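Accueil | Forums | Télé et séries | Membres | Connexion

Rechercher dans le forum... OK

Émissions de rénovation : vous y croyez encore ?

grulik30
Je sors du premier épisode de « Nilari chez vous ». Une cuisine refaite en 4 jours, budget bouclé, propriétaires en larmes. Mouais. Chez moi, le plombier a mis 10 jours rien que pour rappeler. Et le devis, on ne le voit jamais à l'écran.

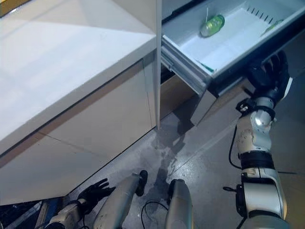 Le budget annoncé, je n'y crois pas une seconde. La production compte-t-elle la main-d'œuvre ? Les meubles prêtés par les sponsors ? Une façade mate à fines jointures, blanc cassé ou beige clair, sous un plan de travail blanc brillant, ça fait propre à la télé, mais j'attends de voir les joints au bout d'un an.

Zalluton
Tu exagères. Ma belle-sœur a participé à une émission du même genre en mai et sa cuisine tient très bien. Le chantier a débordé, d'accord, mais elle n'a rien payé de plus.

grulik30
Une belle-sœur contente, ça ne fait pas une statistique. Elle a signé une clause de confidentialité, je parie ?

Zalluton
Oui, et alors ? Tout le monde en signe.

lengyel_b
Et alors, ceux qui ont eu des fuites se taisent aussi. Le plus suspect, je trouve, ce sont les « réactions spontanées » à la fin. Trois angles de caméra pour une surprise, il faut m'expliquer. À mon avis on leur fait refaire l'entrée jusqu'à ce que quelqu'un pleure.
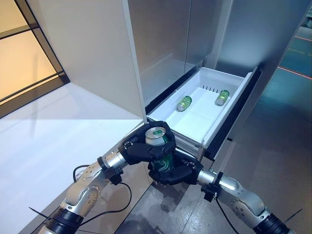

Et puis le montage saute toujours la partie électricité. On passe du mur ouvert au coussin assorti, sans un mot sur le tableau ni sur la garantie. Je regarde quand même, mais comme une fiction.

Zalluton
Une fiction avec une cuisine gratuite à la fin, je signe demain.

grulik30
Gratuite, ça reste à prouver. Si quelqu'un ici a vu un vrai contrat de participation, je suis preneur.

Contact | Mentions légales | © Forum Télé et séries | Haut de page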